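Clearing and resetting an office desk, start to finish

Posted 23/11/2020

Quick one. I just did the desks in the Gillum office and people keep asking me for the steps, so I'm putting them in one place. Works for a home desk too. Give yourself 30 minutes per desk if it isn't a disaster, longer if it is.

What you need

Two boxes or bins, one for trash and one for stuff that lives somewhere else. A dry cloth, a damp cloth. Masking tape and a marker. A handful of twist ties or those velcro straps. Flashlight, or the one on your phone.

Before you touch anything

Save your work and shut the computer down. All the way, not sleep. Take a phone pic of the back of the computer so you know which plug went where. I skipped this in June at the Ferndale place and spent half my lunch crawling around with a monitor cable.

Find out where the electrical box for the room is. Just know where it is. You're not opening it. If the door has a warning on it, read the warning. Don't stack your bins on the floor under it either, people need to get to that thing.

Step 1. Everything off

And I mean everything. Papers, mugs, pens, the stapler. Pile it on a chair or the next desk over. Don't sort yet!! Sorting while you clear is how you end up reading an old parking receipt for ten minutes.

Monitor can stay if it's heavy. Slide it to one side, do half the desk, slide it back.

Step 2. Cables

Unplug one at a time. Wrap a bit of tape on each end and write what it is. MONITOR. LAMP. PHONE. Both ends, trust me. Anything you can't identify goes in the second bin with a tape flag that says ? and if nobody misses it in a month it goes to the drawer of mystery cables every office has.

Coil the extra length and tie it loosely. Not tight, tight bends wreck them.

Step 3. Wipe down

Dry cloth first to get the dust, then damp. If you go damp first you get mud. Back edge of the desk gets the worst of it, and you have to lean right over to reach, so take off anything dangly, badge, scarf, headphones. Long sleeves, push them up or you'll be dusting with your cuffs.

Let it dry before stuff goes back. Five minutes is plenty.

Wall behind the desk, dry cloth only. Keep damp cloths well away from outlets, switches and the electrical box. White walls show every smear, so fold the cloth to a clean side as you go.

Step 4. Check your light

People forget this one. Turn the overhead light on and sit in the chair. Is there glare on the screen? Long ceiling tubes are bad for it, specially if one is right behind you. Turn the desk a little or tilt the screen down an inch. Then check your hands arent in your own shadow when you write. If they are, move the lamp to the opposite side from your writing hand.

Step 5. Put back less

Only what you used this week. Keyboard, screen, one pen cup, notebook. Everything else goes in the drawer or the second bin. Paper gets three piles, keep, scan, shred. Old desk numbers can come off now too. I peeled off a 932 and an 1811 that didn't match any list we had. Soap and warm water on a rag gets the glue, then dry it.

Plug back in using the tape. Leave the tape on, future you will be happy.

Step 6. Bins out

Do it right away. A bin of "lives somewhere else" left by the door will still be there at Christmas. We have one in room 1110 at Ornville that I'm pretty sure came with the building.

If you're doing a whole row, start at the far wall and work toward the door so you're not carrying stuff back over clean desks. The Jaramillo list (desk moves, who sits where) goes up once I've got it typed, so hold off on labeling chairs untill then.

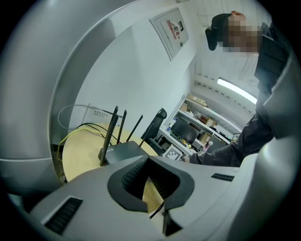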